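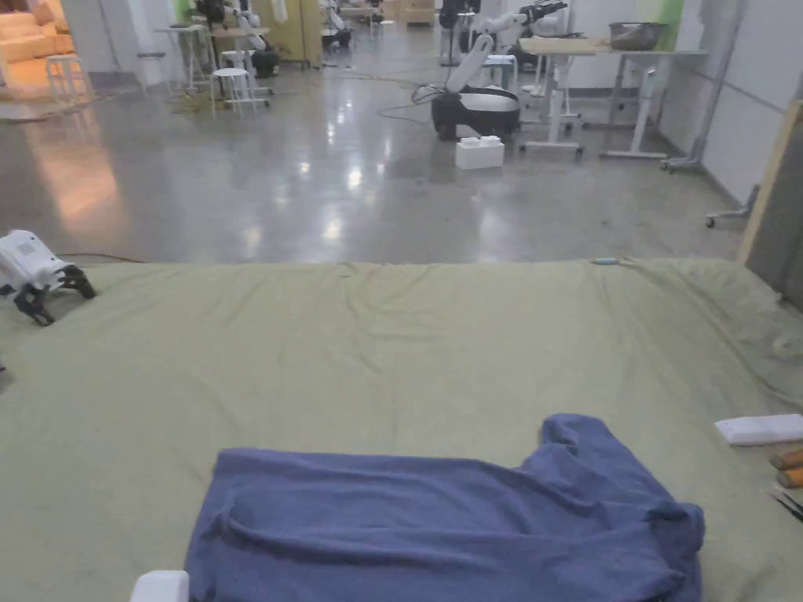

Elin Rosser
Perception software, Simier

3 min read

March 16, 2025

Problem: Kimudel keeps publishing a cloth mask when there is no cloth in view. Fermont then plans a grasp on bare sheet.

Seen on the head camera stream with the navy cloth on the green sheet. The mask is good while the cloth is there, including the folded lump at the right end. Once the cloth is out of view the mask stays where it was, with a confidence that hardly drops.

Version: Kimudel release branch, default config, no local patches. Fermont is unchanged since the last ticket.

First check was the camera driver, in case we were being fed old frames. We weren't. Timestamps in the Hiebert viewer go up as they should and the raw images change. Only the mask is old.

Second check was the segmentation model by itself. I exported 144 frames with no cloth in them and ran them offline, one at a time, with tracking turned off. It returned an empty mask on all but 5. Those 5 were small patches on wrinkles in the sheet, well below the area limit, and they would have been dropped anyway. So the model is fine.

That leaves the tracker. With tracking on, the same frames gave a full-size cloth mask in 71 percent of cases.
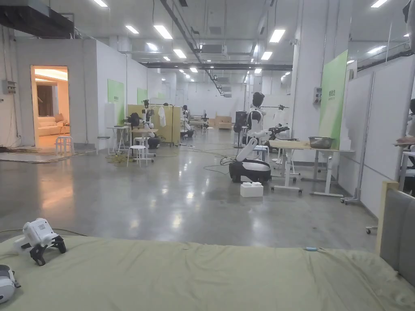 The tracker takes the previous mask and warps it to the new frame using optical flow. If the detector returns nothing, it is supposed to count a miss, and drop the track after 2 misses in a row. I added a log line to the miss counter and it never went above one.

Cause: the counter is reset whenever the flow step reports success. On a still background the flow step always reports success, so a track with no detections behind it lives until something large moves through the region. The green sheet is still most of the time, which makes it a bad case for us. The reset was added in September to stop masks flickering when a gripper passes over the cloth.

Fix: reset the counter only on a detector match. Flow success now carries the mask forward but does not touch the counter. To keep the flicker away I also hold the count while the gripper mask overlaps the cloth mask.

Result on the same export: no full-size masks after the track is dropped. On a recording with the cloth present the mask held the whole way through, with one short gap when both grippers were over it. I can live with the gap — Fermont waits for a fresh mask before it commits to a grasp.

Still open:
- Fermont accepts a mask without looking at when it was last matched. It should get that time in the message and reject old ones. Separate ticket.
- The overlap hold has no time limit. If a gripper is left parked over the region, the old behavior comes back. I want a limit in before this is merged to main.
- The Hiebert overlay draws flow-only masks in the same color as detected ones. This would have been found much sooner with a second color.

Workaround until the patch is in: set the tracker to off in the Kimudel config and restart the node. The mask will flicker during contact, so lower the arm speed if you are running closed loop.

Status: patch in review, ticket stays open for the time limit.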